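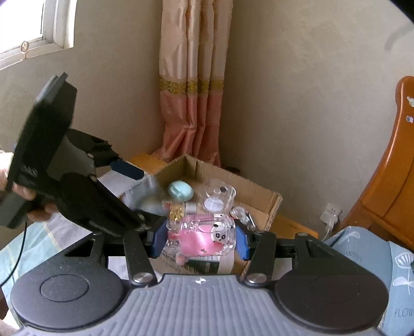 The panda jar, with the cardboard box behind it.

I have been putting off the small things since August. Clothes and books are easy enough, but I had a box of little pots, toys and keyrings that had moved house with me and never been sorted.

The slime went first. The pink in the panda jar is a lovely colour and I'm keeping it. The gold glitter stays too, as long as it lives in the box with its cap on. Anything that had gone hard went in the bin. Liam Breathnach offered to take the spares for his niece, so I have put a few by for him.

I did the rest on the bed, where I could see what I had. 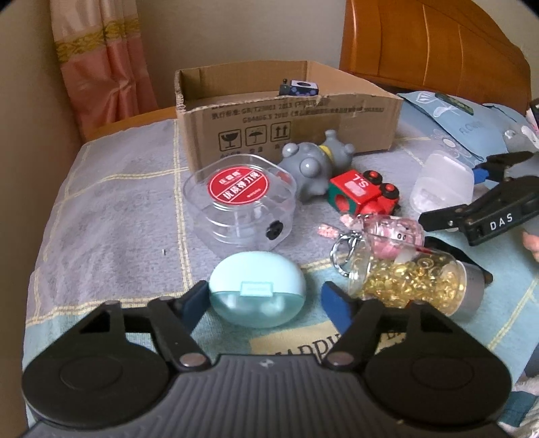 The red train is from my desk at Vernard and I won't part with it. The bumpy squishy toy can go to Liam as well. I've moved the softgels to the bathroom cabinet, and the keyring with the little bottle is going on my spare keys.

The box only cost 215 and I have used it for three moves, so the top edges are in a state. I'll get another from Michalski when I'm next over that way. The next job is the drawer under the window, mostly cables and old receipts.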